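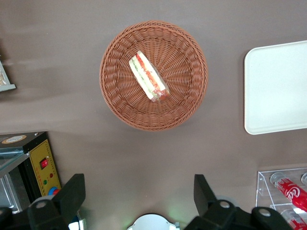

Un sandwich sous film dans un panier en osier.

Fil sur la fin de « Pello », le talk-show du soir de la chaîne locale Desham. J'y ai travaillé quatre saisons comme rédacteur, d'abord aux fiches invités, ensuite aux textes de plateau. On me pose souvent les mêmes questions, je réponds en une fois.

1. L'émission a commencé un soir de janvier, sur une chaîne que presque personne ne captait en dehors de l'agglomération. Le décor venait d'une pièce de théâtre qui avait fini sa tournée. Le canapé était trop bas, les invités grands avaient les genoux à hauteur du micro.

2. Au début, pas de public. On avait enregistré des rires lors d'un essai et le producteur voulait les utiliser. L'animateur a refusé. Pendant plusieurs semaines il a donc fait son monologue d'ouverture devant deux cadreurs et une maquilleuse, qui avaient pour consigne de ne pas se forcer.

3. Quand le public est arrivé, on a installé 100 places sur des gradins loués. Il a fallu déplacer la régie dans le couloir. Elle y est restée jusqu'à la fin. Si vous avez entendu une porte claquer pendant une interview, c'était la nôtre.

4. Le format : monologue, premier invité, séquence en extérieur, deuxième invité, musique. Trente minutes prévues, et toujours un débordement. La chaîne coupait la fin du morceau pour lancer la météo. Plusieurs groupes s'en sont plaints, à juste titre.

5. La séquence en extérieur est ce dont on me parle le plus. Elle coûtait presque rien : une caméra, un preneur de son, l'animateur dans un lieu où il n'avait rien à faire. Le guichet d'une gare, un cours de natation pour adultes, une vente de tracteurs. On tournait une matinée et on gardait quatre minutes.

6. L'écriture. On était deux, puis quatre. Réunion le matin, lecture de la presse, chacun apportait 30 débuts de blague. L'animateur les lisait à voix basse, sans expression, et rayait. S'il en restait cinq ou six, c'était une bonne journée. Ceux qui le croyaient improvisateur n'ont jamais vu ses fiches.

7. Il improvisait quand même, mais avec les invités. Il avait pris ça au café-théâtre, où il avait passé des années à jouer devant des gens qui dînaient. Il savait laisser un silence. À la télévision, c'est rare, et le réalisateur détestait ça. On voit d'ailleurs des plans de coupe sur le batteur à chaque fois que le silence dure.
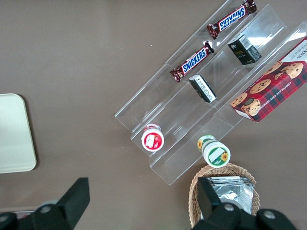
8. Le passage à l'échelon national s'est fait par Darkano. C'est la société de production qui a racheté le format après la troisième saison. Nouveau studio, vrai canapé, orchestre maison. Le nom n'a pas changé. Darkano voulait ajouter celui de l'animateur au titre, il a dit non aussi.

9. Ce que Darkano a bien fait : payer les auteurs à la semaine au lieu de les payer au texte diffusé. Avant, si une blague sautait à cause d'un invité bavard, elle n'était pas payée. On avait tous un avis intéressé sur la longueur des interviews.

10. Ce que Darkano a moins bien fait : la programmation. Trois cases différentes en une saison. D'abord après le film, ensuite avant, puis après un magazine auto dont la durée variait d'une semaine à l'autre. Ma mère enregistrait l'émission et se retrouvait avec la moitié d'un essai de break.

11. Les invités. On me demande toujours le pire, je ne le dirai pas. Les meilleurs étaient rarement les plus connus. Un arbitre de hockey, une doubleuse de dessins animés, un fabricant d'orgues qui a parlé douze minutes sans qu'on le coupe. L'interview du fabricant d'orgues a eu plus de courrier que toute la saison précédente.

12. Sur Dabbas. Pour ceux qui n'ont pas suivi, c'est la société que l'animateur a montée de son côté pendant la dernière saison. On a lu qu'il préparait son départ. De l'intérieur, ça ressemblait plutôt à un deuxième travail. Il sortait du plateau, il se démaquillait et il allait lire des projets dans le bureau d'à côté.

13. La première production de Dabbas a été un jeu de mots en équipe, enregistré dans notre studio les jours où on ne tournait pas. Même plateau, autres panneaux. Si vous revoyez les deux programmes à la suite, vous reconnaîtrez l'escalier. Ils l'ont repeint en vert et retourné.

14. Ensuite il y a eu la fiction courte, puis le magazine de cuisine. Aujourd'hui Dabbas produit pour plusieurs chaînes et lui apparaît peu à l'écran. J'y ai fait deux piges. Il relit toujours les textes à voix basse.

15. L'arrêt de « Pello ». Pas de scandale et pas de fâcherie. Le contrat arrivait à son terme, l'audience était correcte sans plus, et lui n'avait pas envie d'une saison de plus. On l'a su un mois avant le public. La dernière a duré une heure, la seule fois où la météo nous a attendus.

16. Pour les archives : les deux premières saisons ont été conservées sur bandes chez Desham, avec des trous. Il manque presque toute la période sans public. J'ai les fiches papier de cette période, classées par invité, et je sais que l'ancien ingénieur du son a gardé des cassettes audio.

17. On me signale une erreur qui traîne sur plusieurs sites : le groupe qui a joué le générique n'est pas celui de la première émission. Le générique était une musique de librairie, achetée au catalogue, référence 1103. L'orchestre maison l'a réarrangé plus tard et c'est cette version que tout le monde fredonne.

18. Réponse à ceux qui demandent un retour : je n'ai aucune information. Les droits du titre sont chez Darkano, l'équipe est dispersée, le studio sert à du téléachat. Si quelqu'un a des enregistrements personnels de la première saison, même incomplets, même avec la météo au bout, mes messages sont ouverts.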